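Teleop or hand guiding for cloth folding?

tolera_t
2019-03-20
We have to record 374 demos of folding a cloth. Moving the arm by hand works, but my hands end up in the wrist camera view. Anyone switched to remote control?

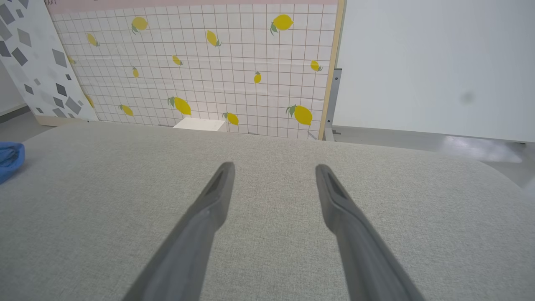
The fingers have to come in low over the table, and I keep overshooting with the joystick.

Gurkmont
Remote, every time. Hands in view spoil the data.

Perrine Pichon
Disagree. By hand you feel the table. Guide it once, then replay the path and record that – no hands.

Gurkmont
Replay is no good if the cloth lands differently.

tolera_t
Will try 7 each way.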